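Flondmont, September 20, 2019

Touring park at Flondmont opens its gates to motorhomes for the autumn

Hello from a slightly muddy office! I'm Kwame Wumbei, and after a very long summer of digging, wiring and arguing with drainpipes I'm delighted to say that the Nkuna Touring Park is open. We're on the lake road at Flondmont, just past the boatyard, and from this morning we're taking motorhomes, caravans and tents right through until the first hard frosts.

Some of you will remember the old site. My wife and I stayed there in our first van, a rattly thing with a leaking roof light, and we loved the place even though the showers ran cold by seven. When the lease came up we talked it over for one whole evening and then rang the owners before breakfast. Our families thought we'd lost our marbles (my brother still does).

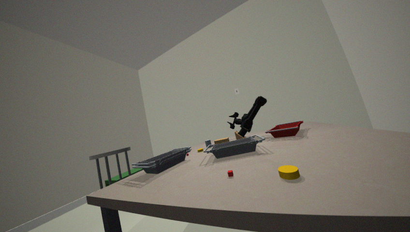

News and Openings

The park has hard standings along the top field with water and electric hook-up, and a grass meadow down by the shore for tents and smaller vans. The top pitches are level now, so you can leave your ramps in the locker. The meadow has a gentle slope to it, and I'd suggest sleeping with your head at the hedge end.

We've built a new shower block with proper hot water, a washing-up room with a window over the lake, and a drive-over point for emptying your tanks. The approach road has been widened at the bend by the chapel as well – anyone who ever met a tractor there will know why I'm so pleased about that one.

Dogs are very welcome. Please keep them on a lead near the lambing field and let them off on the shore path, where they can get as filthy as they like. There's an outside tap and a hose by the gate.

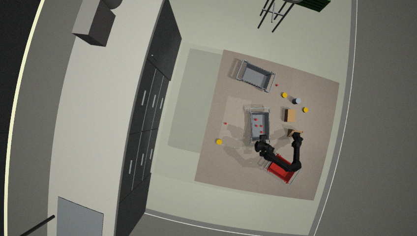 Red cubes in a wire-sided bin.

If you want to stretch your legs, the path to Nerkitz starts behind the meadow and follows the water nearly all the way. It's 3 miles each way with a couple of stiles, and the bakery in Nerkitz does a cheese and onion slice that I have walked for in driving rain. Cyclists can use the old railway line, which is flat, shady and mostly free of puddles. The hill above us, Wusis, stands at 2,336 feet and is a good day out if you've got decent boots and a start before nine.

We've kept the prices simple. It's £5 a night extra for an awning, children stay free, and there's no charge for arriving early if your pitch is ready. I'd far rather you were sitting in a chair with a cup of tea than parked in a lay-by watching the clock. The first 500 bookings will also get a bag of kindling and a loaf from the bakery, left on the step of the office for you to collect.

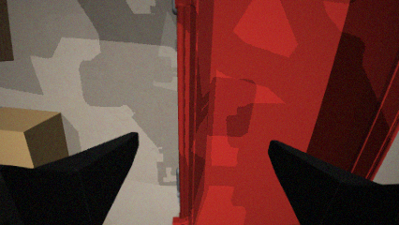

Black gripper fingers and a red container, seen from above.

Anyone nearby who'd like a nose round is welcome to come up on our open afternoon, on the last weekend of September. Park in the bottom field and follow the bunting. I'll be doing tours of the site, my wife will be in charge of the tea urn, and there'll be a few older vans on show, including ours. The roof light has been mended.

Press and travel writers, do get in touch if you'd like to stay a night or two. Bring wellies. Phone signal is patchy by the water, so if I don't pick up, leave a message and I'll ring you back from the top field.

Contact: Kwame Wumbei, Nkuna Touring Park, Lake Road, Flondmont | © 2019 Nkuna Touring Park | Back to top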